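Estudeo 팬 스트리밍 앱 사용 설명서
4장. 콘서트 생중계 시청과 응원봉 연결

개정: 2019-05-04

이 장에서는 Estudeo 앱으로 콘서트 생중계를 보는 방법과, Brudgate 응원봉을 앱에 연결하는 방법을 설명합니다. 계정을 아직 만들지 않은 분은 2장을 먼저 읽어 주십시오. 티켓을 이미 구입한 분은 4.2부터 시작해도 됩니다.

4.1 시작하기 전에 준비할 것

다음 물건과 정보가 필요합니다.

Estudeo 앱이 설치된 스마트폰 또는 태블릿
Brudgate 응원봉 본체와 건전지
공연 티켓 번호 (구입 확인 메일에 적혀 있습니다)
안정된 무선 인터넷
이어폰 또는 스피커 (선택 사항)

앱은 3월 업데이트 이후의 버전을 사용해야 합니다. 그 전의 버전에서는 생중계 화면이 열리지만 응원봉 메뉴가 나타나지 않습니다. 앱의 버전은 설정 > 앱 정보에서 확인할 수 있습니다.

참고: 태블릿에서는 메뉴의 위치가 조금 다릅니다. 스마트폰에서 화면 아래에 있는 버튼이 태블릿에서는 왼쪽에 있습니다. 버튼의 이름은 같습니다.

4.2 티켓을 등록합니다

1. 앱을 열고 로그인합니다.
2. 화면 아래의 "내 공연"을 누릅니다.
3. "티켓 추가"를 누르고 티켓 번호를 입력합니다. 영문자는 대문자로 입력해 주십시오.
4. 공연 이름과 시작 시각이 나타나면 내용을 확인합니다.
5. 맞으면 "등록"을 누릅니다. 다르면 "취소"를 누르고 번호를 다시 입력합니다.

등록한 티켓은 다른 계정으로 옮길 수 없습니다. 가족이 계정을 여러 개 사용하는 경우에는 어느 계정으로 볼 것인지 먼저 정하고 등록하십시오.

주의: 티켓 번호를 게시판이나 채팅방에 올리지 마십시오. 다른 사람이 먼저 등록하면 복구하는 데에 시간이 걸립니다. 구입 확인 메일의 화면을 찍어 올릴 때에도 번호가 보이지 않게 가려 주십시오.

시작 시각은 기기에 설정된 지역의 시간으로 표시됩니다. 해외에서 시청하는 분은 기기의 시간대가 올바른지 확인해 주십시오. 메일에 적힌 시각은 공연장 현지의 시간이므로 앱의 시각과 다를 수 있습니다.

4.3 화질과 소리를 설정합니다

1. "내 공연"에서 등록한 공연을 누릅니다.
2. 오른쪽 위의 톱니바퀴 아이콘을 누릅니다.
3. "화질"에서 자동, 표준, 고화질 중 하나를 선택합니다.
4. "소리"에서 기본 또는 현장음 강조를 선택합니다.
5. "시험 재생"을 누르고 짧은 영상이 끊기지 않는지 봅니다.

처음 사용하는 분에게는 "자동"을 권합니다. "고화질"을 선택하면 인터넷이 느려져도 앱이 화질을 낮추지 않으므로 화면이 멈출 수 있습니다. 모바일 데이터로 볼 때에는 공연 한 편에 대략 3000 MB를 사용합니다. 요금제의 남은 양을 미리 확인해 주십시오.

"현장음 강조"는 관객의 함성과 떼창을 크게 들려주는 기능입니다. 노래의 가사를 잘 듣고 싶은 분에게는 "기본"이 더 적당합니다. 공연 중에도 바꿀 수 있지만, 바꾸는 순간에 소리가 잠깐 끊어집니다.

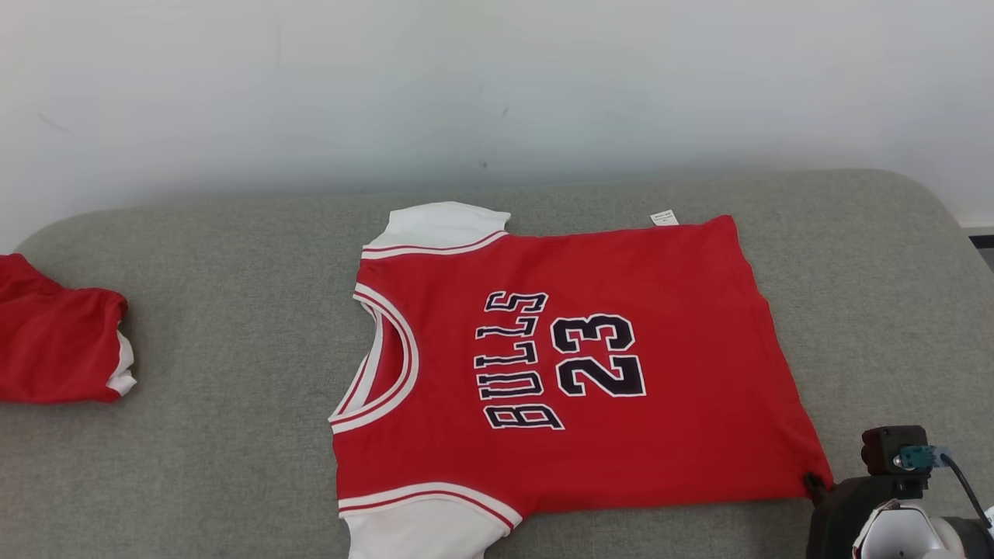

시험 재생에서 화면은 나오는데 소리가 나오지 않으면, 기기의 음량과 블루투스 연결을 차례로 확인합니다. 전에 연결했던 스피커가 다른 방에 켜져 있어서 소리가 그쪽으로 나가는 경우가 많습니다. 이때에는 그 스피커를 끄고 앱을 다시 열어 주십시오.

자막은 공연에 따라 제공됩니다. 제공되는 공연에서는 톱니바퀴 메뉴에 "자막" 항목이 보입니다. 생중계 자막은 사람이 듣고 입력하기 때문에 말보다 늦게 나타납니다. 노래 가사에는 자막이 붙지 않을 수 있습니다.

4.4 응원봉을 연결합니다

응원봉을 연결하면 공연장의 조명 신호에 맞추어 집에 있는 응원봉의 색이 바뀝니다. 연결은 공연 시작 전에 끝내는 것이 좋습니다.

1. 응원봉 손잡이의 뚜껑을 열고 건전지를 넣습니다. 방향은 뚜껑 안쪽의 그림과 같아야 합니다.
2. 뚜껑을 닫고 전원 버튼을 짧게 누릅니다. 흰색 불이 켜집니다.
3. 전원 버튼을 다시 길게 누릅니다. 파란색 불이 깜박이면 손을 뗍니다.
4. 기기의 블루투스를 켭니다.
5. 앱에서 "내 공연" > "응원봉" > "새로 연결"을 누릅니다.
6. 목록에 "Brudgate"가 나타나면 누릅니다.
7. 응원봉의 불이 파란색으로 계속 켜져 있으면 연결이 끝난 것입니다.

참고: 기기의 블루투스 설정 화면에서 직접 연결하지 마십시오. 그렇게 하면 기기에는 "연결됨"이라고 표시되지만 앱이 응원봉을 찾지 못합니다. 이미 연결했다면 블루투스 설정에서 등록을 지우고 1번부터 다시 합니다.

한 계정에는 응원봉을 두 개까지 연결할 수 있습니다. 두 번째 응원봉도 같은 순서로 연결하며, 연결하는 동안 첫 번째 응원봉은 꺼 두십시오. 목록에서 응원봉의 이름을 길게 누르면 이름을 바꿀 수 있습니다.

주의: 새 건전지와 사용한 건전지를 함께 넣지 마십시오. 공연이 끝나고 오래 사용하지 않을 때에는 건전지를 빼서 보관하십시오. 손잡이가 뜨거워지면 바로 전원을 끄고 사용을 중지해 주십시오.

주의: 응원봉의 빛은 빠르게 깜박일 수 있습니다. 빛에 민감한 분은 "응원봉" 메뉴에서 "부드러운 빛"을 켜 주십시오. 이 기능을 켜면 색은 바뀌지만 깜박이지 않습니다. 어린이가 사용할 때에는 어른이 옆에서 봐 주시기 바랍니다.

4.5 공연 당일의 순서

1. 기기를 충분히 충전합니다. 가능하면 충전기를 꽂은 상태로 시청합니다.
2. 다른 앱을 모두 닫습니다.
3. 앱을 열고 "내 공연"에서 공연을 누릅니다. 입장은 공연 시작 9분 전부터 할 수 있습니다.
4. "입장" 버튼이 분홍색으로 바뀌면 누릅니다.
5. 대기 화면에서 응원봉의 전원을 켭니다. 앱이 응원봉을 자동으로 찾습니다.
6. 무대 화면이 나오면 기기를 가로로 돌립니다.

대기 화면에서는 뮤직비디오가 반복해서 나옵니다. 이것은 고장이 아닙니다. 공연 시작이 늦어지는 때에는 화면 아래에 안내 문장이 표시되므로 앱을 닫지 말고 기다려 주십시오.

같은 계정으로 두 대의 기기에서 동시에 입장할 수 없습니다. 나중에 입장한 기기에서 화면이 나오고, 먼저 입장한 기기는 대기 화면으로 돌아갑니다. 큰 화면으로 보고 싶은 분은 5장 "텔레비전에 연결하기"를 참고하십시오.

채팅은 화면 오른쪽의 말풍선을 눌러서 열고 닫습니다. 채팅을 열면 무대 화면이 조금 작아집니다. 사람이 많은 공연에서는 자신이 쓴 글이 늦게 보일 수 있으니 같은 글을 여러 번 보내지 마십시오.

4.6 문제가 생겼을 때

화면이 멈춥니다.
화질을 "표준"으로 바꿉니다. 그래도 멈추면 공연에서 나갔다가 다시 입장합니다. 다시 입장하면 현재 진행 중인 부분부터 나옵니다. 놓친 부분은 다시보기에서 볼 수 있습니다.

응원봉이 목록에 나타나지 않습니다.
응원봉과 기기를 가까이 놓고 4.4의 3번부터 다시 합니다. 건전지가 약하면 불은 켜지지만 연결이 되지 않을 수 있습니다.

응원봉의 색이 무대와 맞지 않습니다.
"응원봉" > "시간 맞춤"을 누르고 화면의 안내를 따릅니다. 무선 스피커로 소리를 듣는 경우에는 소리도 늦어지므로 완전히 맞추기는 어렵습니다.

오류 번호 W가 표시됩니다.
Weltham 중계 서버와 연결이 끊어진 것입니다. 앱이 스스로 다시 연결합니다. 오래 계속되면 인터넷 공유기를 껐다가 켜 주십시오.

"시청할 수 없는 지역입니다"라고 나옵니다.
공연에 따라 시청할 수 있는 나라가 정해져 있습니다. 티켓을 구입한 페이지에서 나라 목록을 확인해 주십시오.

4.7 다시보기

다시보기가 포함된 티켓은 공연이 끝난 다음 날부터 9일 동안 볼 수 있습니다. "내 공연" > "지난 공연"에서 공연을 누르면 재생됩니다. 다시보기에서도 응원봉의 색이 바뀝니다. 다만 재생 속도를 바꾸거나 장면을 건너뛴 직후에는 색이 맞을 때까지 조금 시간이 걸립니다.

다시보기 영상은 기기에 저장할 수 없습니다. 화면 녹화를 시작하면 재생이 정지되고, 녹화를 끄면 다시 재생할 수 있습니다.

응원봉의 수리와 교환은 Abeysekara 고객 센터에서 접수합니다. 접수할 때에는 손잡이 뚜껑 안쪽에 있는 제조 번호가 필요합니다. 티켓의 환불은 구입한 곳에 문의해 주십시오.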